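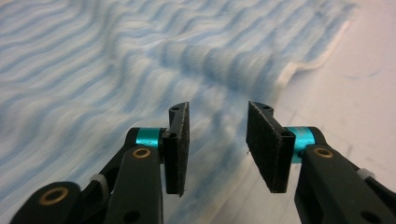 Help > Laundry and Fabric Care > Questions about detergent sheets and fabric softener

Do I need fabric softener at all?

Probably less than the bottle suggests. Softener coats the fibers so they feel smoother. On towels, that coating gets in the way of soaking up water, which is the one job a towel has. If you like the feel of it on sheets, fine, use half a cap.

Vevar says its detergent sheets clean as well as liquid. Do they?

On lightly worn clothes we couldn't tell the two apart. On cooking oil and grass we could, and the liquid came out ahead. One sheet doesn't hold much detergent. If your clothes are mostly office shirts, you may never notice.

The Farari drum cleaner promises a "deep reset" for the washer. What is that?

We asked and got the same phrase back in a longer sentence. An empty hot cycle once a month does most of the same work, and so does leaving the door open between loads. Wipe the rubber seal too. People skip the seal and then buy a product for the smell.

Is 40 degrees Celsius enough for bedding?

For regular weekly washing, yes, with a decent detergent. If someone in the house has been sick, go hotter if the label allows it. On American machines look for "warm," and don't trust the word too far. One maker's warm is another maker's cool.

Stergiou balls claim to cut drying time by 31 percent. True?

We ran 6 loads with them and 6 without. The difference was a few minutes, and it went the wrong way twice. The box doesn't say what kind of load the number came from, or how wet it was going in. Spinning the load a second time helped more.

Will a Lostby wash bag stop my knits from pilling?

It will slow it down. Turning the sweater inside out also slows it down and costs nothing. The bag is worth having for bras and anything with hooks.

My washer is rated for 2,000 cycles. Should I replace it when I get there?

No. Replace it when it stops working and the repair costs too much. Ratings like that come from a test bench, with tidy loads and no coins in the pockets.

Does vinegar set colors?

No. It has been passed down for generations and it still doesn't. Modern dyes are set at the factory or they aren't set. Wash new dark clothes separately a couple of times.

Do you get paid by any of these brands?

No. We buy what we test, including the balls.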